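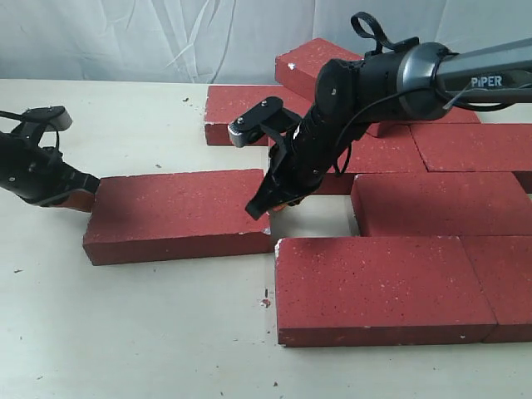 Laskowska Hall, courtyard paving: speaker notes
Delivered by Nuria Sotomayor, Estates
Session begins after the tea break

Slide 1. Welcome
Good afternoon, and thank you for staying. My part of the programme concerns the red brick pavers chosen for the courtyard, and how they are to be set out and handled.

Slide 2. The brick
The paver is a plain rectangle, deep red with small pale flecks across the face. Colleagues will see white at some corners and edges, where the red surface has worn away and the paler core shows. Chipped bricks may be used in the border, chipped edge to the wall. They should not be used beside the main door.
(Pass the sample round. Ask for it back.)

Slide 3. Quantities
The first delivery is 1000 bricks, of which 200 are held back for repairs. Please do not draw on the reserve without a signature from Sixten Sjögren.

Slide 4. Trial layout
Each bay is to be laid dry on a flat, pale surface before any bedding goes down. Set the main group first, then bring in the single bricks one at a time, end to face. A narrow gap is acceptable at this stage - it is closed when the pattern has been agreed.
Lift bricks by the short ends where possible. Do not drag them across one another, as the faces mark.

Slide 5. Programme
There are 40 bays. The seven nearest the gate come first, and work stops in December if there is frost. No deliveries on Sunday.

Slide 6. Questions
(If asked about the older yard at Fomemmont: separate contract, refer to Sixten.)
(If asked about cost: figures are in the printed pack, second sheet.)
Sample bricks remain on the side table until the hall closes.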